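The open day at Lomwood starts at nine in the morning, but Nii Asamoah has been in the building since five. He makes coffee for the two students who help him, and he drinks most of it himself.

"Every year in August I say the same thing, that I will prepare everything one week before," he tells me. "And every year I prepare it in the night."

Asamoah is responsible for the demonstration room at Stollader, a small company which builds control software for robots with two arms. Once a year it opens its doors to families, schools and anybody who lives near. By noon 89 visitors have already signed the book at the entrance. I ask him if he is nervous when so many people stand behind the rope and look.

"The first year I was very nervous. A boy asked me when the robot would start, and it was already moving since a minute. It was so slow that he did not notice." He laughs. "Now it is faster, but I still tell people to be patient. I don't want that they expect a film."

The program which controls the arms has the name Samir. Asamoah did not choose it and he does not know who did. It was written on a folder when he joined the company, 12 years ago, and the folder is still on his shelf. Before that he repaired elevators, and he thinks this was a good school for him.

"With an elevator you listen," he says. "You stand inside, you close your eyes, and you hear which part is tired. I do the same with the arms. My colleagues look at the curves on the screen, and I put my ear near the elbow."

For the visitors he has chosen a task from the kitchen, with fruit, a basket and a shelf.

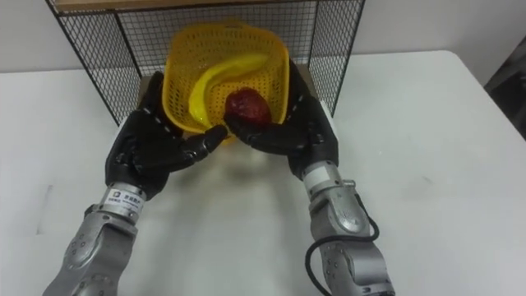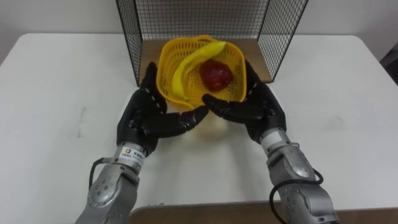
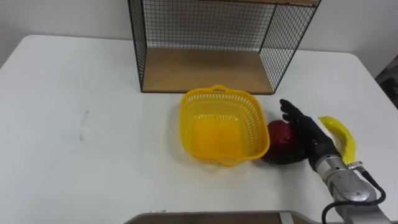 Asamoah had to fight a little for this task. His colleagues at Stollader preferred to show metal parts, as they do for customers, and one of them proposed a chess board. "But a grandmother knows how to hold fruit," he says. "She can judge us." He is happiest when people ask about the fingers. To hold the red fruit over the bottom of the basket is one kind of work, he explains, and to have a hand on each side of the basket is another, for then the left and the right must agree. A banana is for him the most difficult guest, with its curve and no clear middle.

I want to know what the visitors ask the most. The price, he says immediately, and after this, if it can wash dishes. He answers the second question with no and the first one not at all. One woman wanted to know if the arms get bored. He thought about it during the whole lunch.

In the next room there is a poster about Widier, the project which comes after this one and which should bring the same software to small bakeries. Asamoah speaks about it with care. He is 66 and he will retire before it is finished. A younger colleague will take the demonstration room, and he has begun to write down for her all the things that are in no manual, for example which window must stay closed in the afternoon when the sun comes low.

"It is already a thick notebook," he says. "I write in it and I think, who will read this? But she reads it. She corrects my spelling."

A school class is waiting at the rope, and he has to go back. He asks the children who of them helps at home in the kitchen. Almost all the hands go up.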